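# Murker: Uncapped Marker Handling, Interim Report

Prepared by Teun Lambrechts, October 2026
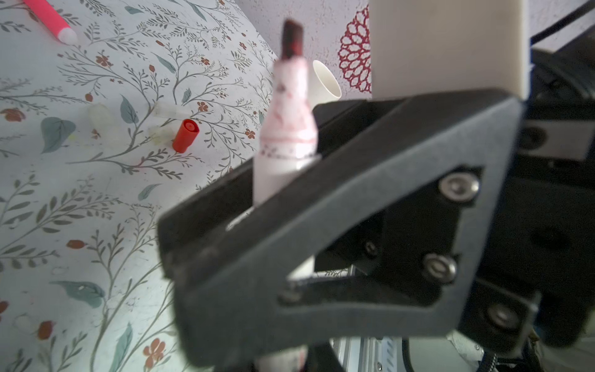
The aim of Murker is to pick up a marker, hold it upright and place it tip up in a cup. The arm is run by teleoperation first, and the recorded runs are then used to train a policy. This report covers the gripper and the first data set. Training results are due in December.

## Hardware

The gripper has two jaws. Its fingers have an open triangular cutout, which saves weight and leaves part of the work surface visible to the wrist camera. The camera sits close to the jaws, so a held marker is blurred in the wrist view. We kept the position anyway - moving it back put the cable in the way of the rail.

## Task setup

Markers are used without their caps. Loose caps stay on the table as clutter, including clear and frosted ones that are hard to tell from a white background. The surface has a printed pattern of branches, leaves and small flowers. A plain cloth was used for the first 10 runs and then dropped, as those runs were too easy to be useful.

## Data

We recorded 77 runs. Of these, nine were thrown out:

- 2 for dropped camera data
- the rest for operator error, mostly closing the jaws before the marker was centered

Runs are stored with joint positions, jaw width and wrist video. Labels are added by hand after each session.

## Known problems

Grip force is set by jaw width only. A marker with a tapered neck can tilt if it is gripped too high - the operator has to aim for the straight part of the barrel. Ink on the barrel also changes how a marker looks between sessions, and the color labels do not account for this yet.

## Next steps

1. Add a force limit to the jaw controller.
2. Record a second set with the cup moved between runs.
3. Repeat the tilt test with new finger pads.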